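# Qui sommes-nous

Barreto, c'est une blanchisserie-atelier. Linge de lit surtout, pour des gîtes, des chambres d'hôtes, deux ou trois petits hôtels. On lave, on repasse, on raccommode, on livre. Pas de location de linge, on nous le demande souvent : non, chacun garde le sien.

Page mise à jour le 04/01/2018, entre deux tournées, donc soyez indulgents.

## Le début

Jucélia Rangel a ouvert la boutique seule. Une machine, une table à repasser, une camionnette qui ne démarrait pas par temps humide. Le nom vient de sa grand-mère, côté maternel. Premiers clients : les gîtes du haut de la vallée, qui en avaient assez de descendre leurs draps à la laverie du supermarché. Ensuite le bouche-à-oreille. Ensuite une deuxième machine, puis un vrai local avec un quai (enfin, une marche en béton et une rampe).

Damir Pavlović est arrivé pour un remplacement de trois semaines. Il est toujours là. Les tournées, c'est lui, et les clés des gîtes aussi, toutes étiquetées à sa façon, personne d'autre n'y comprend rien.

## Ce qu'on fait

- Draps, housses, taies, alèses : lavage, séchage, repassage, pliage
- Couettes et oreillers, synthétique ou plume (la plume, comptez deux jours de plus)
- Rideaux, plaids, nappes
- Raccommodage : ourlets, boutons, pressions, fermetures, petits accrocs
- Ramassage et livraison dans un rayon de 30 km

Ce qu'on ne fait pas : tapis, cuir, costumes. Pour les costumes, allez chez Zolley, sur la place, ils travaillent bien.

## La couture

Rania Gaber tient l'atelier du fond. Elle a fait du théâtre avant, côté costumes, et ça se voit sur les reprises : il faut chercher pour les trouver. Une housse avec un coin déchiré, ça se répare. On préfère vous le proposer avant que vous la jetiez. Le prix est donné au téléphone, on attend votre accord, et si c'est non le drap repart propre et troué, aucun problème.

Elle transforme aussi les draps trop usés. Taies, sacs à linge, torchons. Demandez, ce n'est pas sur la grille de tarifs.

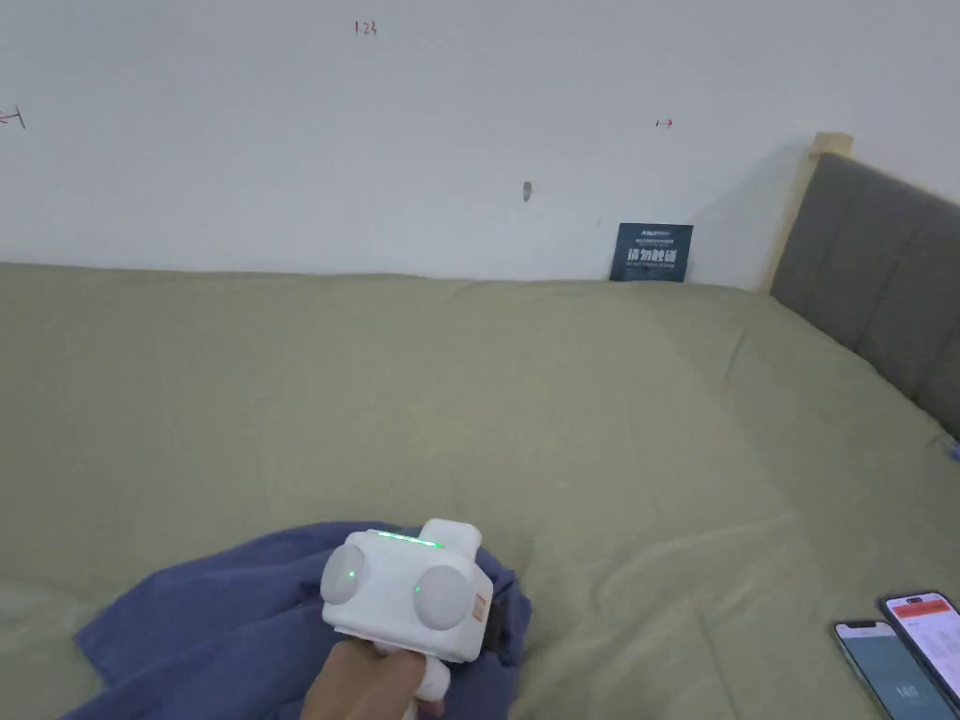 Les sacs, justement. Chaque client a les siens, numérotés, et son linge ne part jamais en machine avec celui d'un autre. C'est plus long, on remplit moins bien les tambours, ça nous coûte un peu. Mais au moins les draps de monsieur Untel ne se retrouvent pas chez la voisine. C'est arrivé une fois, en décembre, la semaine des fêtes. On en parle encore à l'atelier.

## Lessive, eau, tout ça

On utilise Hukuline, sans parfum. Essayée d'abord sur nos propres draps pendant un hiver. Certains clients regrettent l'odeur de lavande de l'ancienne, on sait, on sait. Mais les gens qui dorment en gîte n'ont pas tous envie de lavande, et les peaux sensibles encore moins.

Lavage à basse température quand le tissu le permet. Séchage dehors de mai à septembre si le temps s'y prête, sur les fils derrière le local. Le reste de l'année, séchoir.

## L'équipe

**Jucélia Rangel**, fondatrice. Devis, planning, réclamations.

**Damir Pavlović**, tournées et ramassage.

**Rania Gaber**, couture et retouches.

**Aiguo Tang**, machines et repassage. Répare tout lui-même, y compris la calandre, achetée d'occasion à l'hôtel Drinda quand ils ont fermé leur lingerie. Elle fait du bruit mais elle repasse droit.

**Murdo Shearer**, comptabilité, les matins. C'est à lui qu'il faut écrire pour les factures, pas a Jucélia.

## Et maintenant

Près de 200 parures par semaine en haute saison, beaucoup moins l'hiver. On ne cherche pas à grossir à tout prix. Le local est plein, la camionnette aussi. Par contre on prend encore des clients hors saison, de novembre à mars, et là on a du temps pour les couettes, les rideaux, les grosses reprises. Pensez-y avant Pâques, après c'est la course.

Pour les particuliers : oui, bien sûr. Dépôt à la boutique, minimum 20 euros, retour sous quatre jours ouvrés. Vérifiez juste les poches des housses, on y retrouve de tout, chaussettes, télécommandes, une fois un passeport.

## Nous trouver

416, route du Moulin, le portail vert après le pont. Se garer dans la cour, pas devant chez le voisin svp. Boutique ouverte le matin seulement. L'après midi on est en tournée ou à la calandre et on n'entend pas la sonnette, laissez le sac dans le coffre en bois à gauche de la porte, avec votre nom et un numéro de téléphone dessus.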